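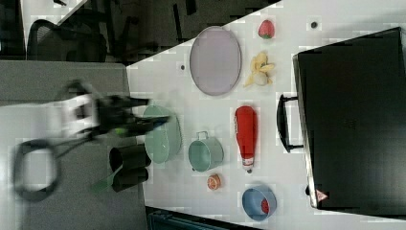

2 min read

Malard by Drostel: a small stage mixer you can run from the drum stool

If you have ever played a wedding with your own PA, you know how the evening goes. Somebody in the band gets handed the mixer, usually whoever stands closest to the wall, and for the rest of the night that poor soul is playing bass with one hand and hunting for the monitor knob with the other. We have all been that person at Drostel, some of us for years, and Malard grew out of a good deal of grumbling in the van on the way home.

Malard is an 18-input digital mixer in a stage box short enough to slide under a keyboard stand. The inputs are all on the front, the outputs and the power are on the back, and there is one big mute button on top that you can hit with your foot if you have to (please wear soft shoes). Everything else is done from a phone or tablet, and up to 32 devices can be signed in at once, so every player gets a monitor mix and a few friends at the back of the room can listen along on headphones too.

We spent a long time on the monitor page. Each player sees a single large fader marked "More me" and one smaller fader for everybody else, and that is all there is until you ask for more. Singers love it. Drummers ask for more within a minute or two, and then a full page opens up with EQ, a compressor and a gate on every channel.

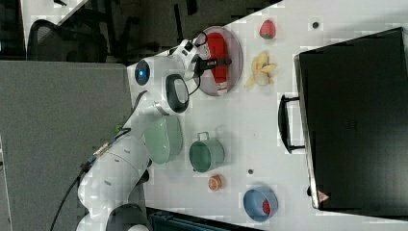
Scenes are saved inside the box itself, 90 of them, so a flat phone battery won't take your show with it. You can name them after songs or rooms, and copy just the monitor mixes from one to another if the hall has changed but the band hasn't. Ruxandra Enache, who wrote most of the software and plays accordion on the side, keeps a scene called "Low ceiling" that we liked so much we put a version of it in every unit we ship.

The preamps come over from our older Plerkon rack, with a little more headroom for loud snares and enthusiastic trumpet players. The fan is gone - the whole lid acts as a heat sink now - and that makes Malard a nice companion for quiet sets and small theaters as well. Give it a bit of air on top and don't use it as a shelf for your coat.

What comes with it

Malard stage mixer
Locking power cable
Two screw-on antennas
Rubber feet and rack ears
Printed quick start card

The padded Pană bag is sold separately. It has a pocket for the antennas, which you'll want to unscrew before travel, and a shoulder strap that is kinder than the one we used to sell.

Good to know

Software updates are free and take 31 seconds to install once they have downloaded. Please don't start one between sets anyway. Malard works without internet, and if the wireless in a venue is crowded you can plug a tablet straight in with a network cable and adapter. New units ship from June, and orders are packed in the order they reach us.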